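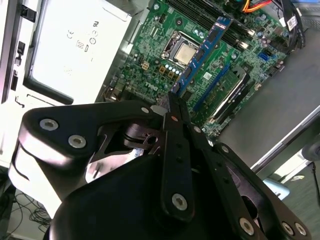 What does Simel make?

Simel makes connectivity modules and control boards for home appliances, mainly refrigerators, dishwashers, washers and dryers. We supply them to appliance brands, which install them at the factory and sell the finished product under their own names.

About the company

Simel designs its boards in Brereck and assembles them at a second site in Gronow. Both sites are owned by the company. Design, firmware and certification work are done in Brereck. Gronow handles board assembly, final test, packing and returns.

We do not sell to households. If your appliance contains a Simel module and has stopped connecting, contact the brand on the rating plate. The brand holds the service records and can request a replacement module from us under its own part number.

Products

The current product line is called Sadelel. It comes in three versions:

Sadelel W: Wi-Fi only, for appliances that already have a main control board.
Sadelel WB: Wi-Fi and Bluetooth, with setup from a phone.
Sadelel C: a full control board with the radio built in, including relay outputs and inputs for door, water and temperature sensors.

All three use the same connector and the same command set. A brand that moves from W to WB can keep its wiring harness and most of its test fixtures. Moving to C requires a new harness.

Firmware is signed and delivered through the brand's own update server. An appliance keeps its basic functions when the network is down: a refrigerator holds its set temperature and a washer finishes the cycle it has started. Remote start is off by default and has to be enabled at the appliance.

Testing

Each module is powered up, programmed and checked for radio output before packing. From every production lot, 4 modules are pulled for a 500-hour run in a heat and humidity chamber. Lots are held at Gronow until the chamber results are entered. Test records are kept by serial number and are available to the customer on request.

Parts and support

Our parts list has 1,398 active entries, including boards for appliances no longer in production. Replacement modules are stocked for over 3 years after the last production order. Longer terms can be set in the supply contract.

Requests for samples, drawings or certification files go to the sales desk in Brereck. Please include the appliance type, supply voltage and expected yearly volume.

Page last updated Jul 2, 2021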